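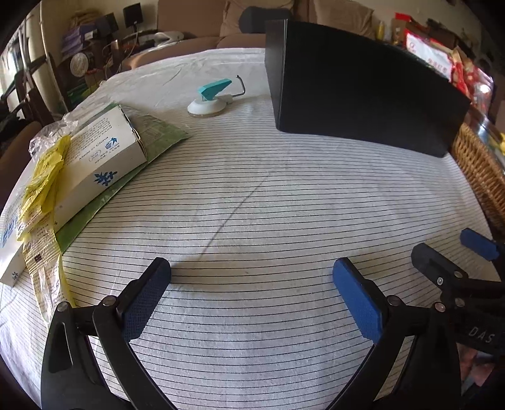 *Figure 1. View from one gripper over the striped tablecloth, with the suction cup hook in the middle and the second gripper at right.*

## 3. Segmenting the demonstrations

Our part of the Rullstead project was the software that takes a long recording from the hand-held grippers and cuts it into single actions: reach, grasp, move, release. Sota Tanabe wrote the jaw tracker, Flurina Kälin did the labelling tool, and I did the cutting and the tests. Masanobu Amano supervised.

### 3.1 Jaw tracking

The tracker looks for the two pads at the bottom of the picture and measures the gap between them. In Figure 1 the left pad is dark navy and the right one is bright blue. The blue pad was easy to find with a colour threshold. The navy pad was often lost against dark objects such as the black panel, so Sota changed the tracker to match the shape of the whole jaw, using the rivets as fixed points.

The lens bends straight lines strongly near the edges. We corrected for this before measuring anything, and used the stripes on the cloth to check the correction by eye.

### 3.2 Second gripper

When the other gripper comes into view, the first version sometimes picked up its blue pad by mistake. We now ignore any pad that isn't joined to a jaw starting at the bottom of the picture.

### 3.3 Results

We labelled 200 clips by hand and kept 43 of them for testing. The other 139 usable clips were for tuning, and the rest were dropped because the two labellers disagreed on where the grasp began. A cut was counted as correct if it fell within 5 frames of the label. Releases were harder than grasps, mainly with clear plastic packaging, where the jaws open only slightly.

### 3.4 Still to do

- Merge the labelling tool into the Brurix branch.
- Rerun the December recordings with the new lens correction.
- Ask Genalyn Pangilinan for the time offset between the left and right grippers.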